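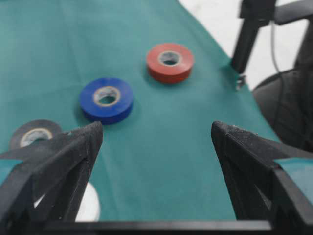 The gardener who looks after the shared plots in Binville planted 200 tulip bulbs last fall, and in April every bed came up at once. "I ran outside in my slippers!" she told me, still delighted. She marks her varieties with colored tape on the stakes - a red roll and a blue one do for the tulips, the same sort as those on the green cloth - and she swears by it, because ink washes off in the first good rain. "Red is early, blue is late. Even I can't mix that up."

She began with 3 pots on a balcony and now tends 4 long beds behind the Marti greenhouse, where the soil is heavy and full of stones.
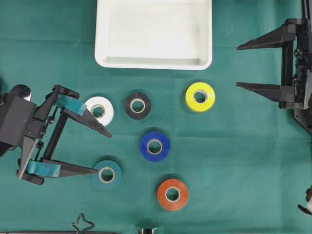 "People think clay is a curse," she said, "but roses love it - you just have to feed it." Her compost is mostly leaves and kitchen peelings, turned with a fork whenever she has a free morning. This summer she is trying beans up the fence and a squash her neighbor brought back from Stokov. I asked what she'd plant if she had only one spot left. "Sweet peas," she said, before I'd finished the question. "Go and smell them, they're by the gate."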